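# Handheld gripper demos: is the "no robot needed" result real?

**Fadwa Fawzy**

I've been asked to decide whether our lab should switch to collecting demonstrations with a handheld gripper, the kind with a camera on it, in place of teleoperating the arm. The group that wrote the Hemora report says they trained a pick-and-place policy on 1,178 handheld demos and it matched one trained on teleop data. No arm was used during collection at all.

I've read it twice and I don't buy it yet. The success rates come from 60 trials per policy, on one table, with objects the demonstrators had already handled. They threw out demos that "failed quality checks" and never say how many or what the checks were. The two policies also weren't trained on the same number of hours. It may still be a good method. I just can't tell from what they printed.

We built a tool from their drawings and have been recording on our own bench. A lot of our clips have long stretches with very little in them except the tabletop and the two fingers.

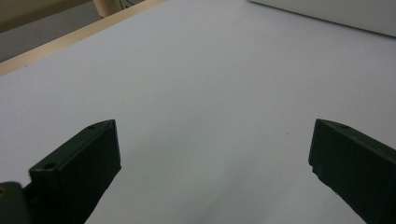

My worry is tracking. The report estimates the tool's motion from the wrist camera plus an inertial sensor, with no outside markers. Over a plain, matte top like ours there's almost nothing for the visual part to hold on to: one tiny reddish-brown speck, the wooden edge strip up in the corner, the bottom edge of something white on the other side. The fingers are sharp and full of detail, and they move with the camera, so they're worse than useless for this. If the pose drifts at exactly the moment the hand gets close to the table, then the action labels are wrong where they matter most, and a policy trained on them learns the error.

Has anyone measured this? I don't mean "it looked fine in the replay." I mean compared against something external. And is there a cheap test I can run before we record 200 more of these?

---

**Babita Chaudhary**

Yes, we measured it, and you're right to be suspicious, though I think you're suspicious of slightly the wrong number.

We put reflective markers on the back of the tool and recorded in a motion capture room, then compared the two trajectories. Long drift over a whole clip was there, but it didn't hurt much because our policy predicts motion relative to the current gripper pose. A slow error over a full clip mostly cancels out over a short action window. What did hurt were the jumps. The tracker would lose its features near a bare surface, coast on the inertial sensor, then find something again and snap back. That snap goes straight into the labels as a movement the hand never made.

So for a cheap test:

1. Clamp a hard stop to the bench and start and finish every clip with the tool pressed against it. The difference between the two poses is your drift.
2. Plot speed for each clip and look for single-step spikes. A human wrist doesn't produce those.
3. Mask the fingers before tracking. Check that the mask covers them when they're wide open and when they're closed, and don't forget the gripper body in the bottom corner. Ours missed that and it cost us a week.
4. Record the same task over your plain top and then over a patterned cloth. If spikes drop with the cloth, you have your answer.

The first test says nothing about what happened in the middle, and a clip can come back to the stop perfectly after a terrible grasp. Do the second one even if the first looks good.

On the Hemora result itself: I'd believe that their policy worked on their table. I wouldn't repeat the word "matched" to anyone. With 60 trials each, a fairly large gap could hide in the noise.

---

**Tapio Pelkonen**

Just put tape on the table. Or newspaper. We did that at Onham and tracking was never a problem again.

---

**Jyoti Dubey**

Careful with the tape advice. It does fix tracking, but then every demo has tape in it and the policy sees it too. We trained on a patterned mat and success fell badly when we took the mat away. If you add texture, vary it between sessions or put it on the walls and furniture where the camera only catches it at the top of the view.

I'd also disagree a little with Babita about drift not mattering. It cancels if your actions are relative and your window is short. Fadwa didn't say which she's using. With absolute poses in a table frame it goes right into the labels.

One more thing to ask the authors for is the rejected demos. If most of the rejects were low passes over bare table, their filter was quietly removing the hard cases and the 1,178 that survived are the easy ones. I wrote to them in September of last year and got a polite reply with no numbers in it.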